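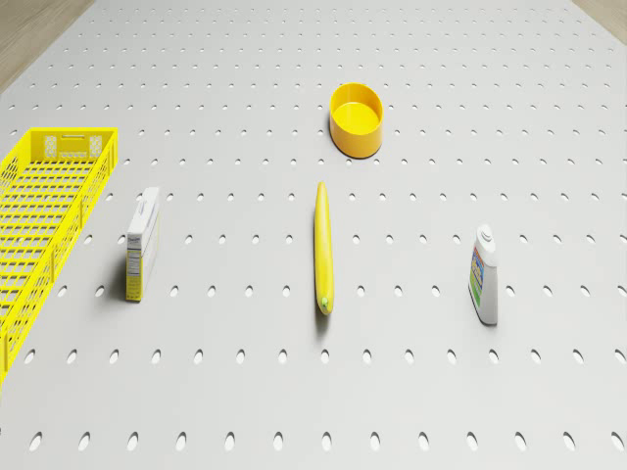 Cordless drill stalls and smells hot when drilling into old brick

Posted by Huiling Hao in Power tools and drilling
Viewed 963 times

I'm putting up a heavy shelf in the back bedroom of a 1930s terrace. The wall is brick with old plaster over it. The drill is a Plikton 18 volt combi that I bought second-hand in August, and up to now I have only used it for wood and plasterboard, where it has been fine.

With a new 8 mm masonry bit I get through the plaster and perhaps 5 mm into the brick, and then it more or less stops. If I lean on it the chuck slows right down and there is a hot smell from the vents. I have tried two holes and both did the same. The battery was fully charged and the drill is set to hammer. I need the holes 67 mm deep for the fixings that came with the shelf.

Is the drill not up to it, or is there something wrong with it? I would rather not buy an SDS for six holes if I can avoid it.

Kong

Check the gear switch on top before anything else. On most combis there is a slide marked 1 and 2. Gear 1 is slow with plenty of torque and gear 2 is fast with much less. People drill wood in 2 and leave it there. In hard brick with an 8 mm bit, a small motor can struggle in 2, and leaning on it will only make the motor hotter. Stop when you smell it. A brushed motor will put up with that a few times but not for ever.

Then check that the hammer is really working. Hold the bit lightly against a scrap brick or a paving slab and run it. You should feel a rapid buzz through the handle as soon as you press. If it just spins smoothly, the collar may not be fully home. On some older drills it sits between two settings and looks right when it isn't.

If both of those are all right, drill a 5 mm pilot first to the full depth and then open it out to 8. Pull the bit back every few seconds to clear the dust. Packed dust in the hole will stall a drill quite easily. Wrap a bit of tape round the bit at 67 mm plus a little extra so you know when to stop.

Also look at the tip of the bit. If it has gone blue or the corners are rounded, it's finished and you need another one.

Lurkanby

Get an SDS. I had a combi for years and thought it was good on brick until I borrowed one. Mine was 600 watts, corded, nothing special, and it went through engineering brick in seconds. You can hire them by the day.

Allis

Kong has covered most of it. Two other things.

Make sure it isn't in reverse. It sounds daft but a masonry bit running backwards will get through soft plaster and then do nothing in brick, which is pretty much what you describe.

The other thing is where the holes fall. If you have hit a lintel over a door or window it will be concrete, and a combi won't get far into that whatever gear it's in. Grey dust usually means concrete or mortar, red or orange means brick. If it's a lintel, move the shelf up or down if you can, or hire the SDS as Lurkanby says.

Huiling Hao

Thanks all. It was in gear 2. I have switched it to 1 and done one hole with a pilot, red dust all the way, slow but it got to depth. Will do the other five tomorrow and let the drill cool down in between.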